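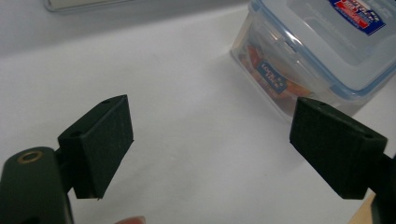 Re: [Biserwood-neighbors] Leftovers for the April potluck folks / freezing soup

On 12 Jul 2018, a list member wrote:
> Does anybody have a decent way to freeze soup in small portions? I made
> a giant pot of split pea and I'm down to my last two clean jars. Last
> winter I cracked one in the freezer and had to toss the whole thing.
> Also, is the Pennington market still selling ham bones, or did that
> counter close?

Oh, I have opinions on this one! I've been freezing soup for years and I've broken my share of jars too (chicken and rice, all over the bottom shelf, in the middle of a heat wave).

What I do now is muffin tins. Ladle the cold soup in, freeze the tin flat overnight, then set the bottom in a little warm water and the pucks pop right out. They go into a zip bag with the date on it. Two pucks make a lunch for me, three if I skipped breakfast. Split pea is great for this, it's so thick it hardly sloshes on the way to the freezer.

If you'd still like to use jars, get the straight-sided kind and leave a good inch and a half at the top. The ones with shoulders are the ones that crack. And let the soup get properly cold in the fridge first! I used to rush that part and I think that's what did in the chicken and rice.

Noodles I leave out and cook fresh. Potatoes go grainy on me, though my sister swears hers don't, so maybe it's the kind of potato. Anything with cream I freeze without the cream and stir it in when I heat it up.

The ham bones: yes, the counter at Pennington is still there, they just moved it to the back by the eggs. You have to ask, they don't put them out. I went in last Saturday and got a nice meaty one, and they'll saw it in half if your pot is small like mine.

I also have a whole stack of quart deli tubs from the spring potluck, plus lids that mostly fit. Anybody who wants some can have them, just write me off list. I'm over on Gultar Street, the side with the mailboxes, and home most evenings after supper.

Do you put carrots in yours? I go back and forth.

--
Biserwood-neighbors mailing list
To leave the list, send a blank message with "unsubscribe" in the subject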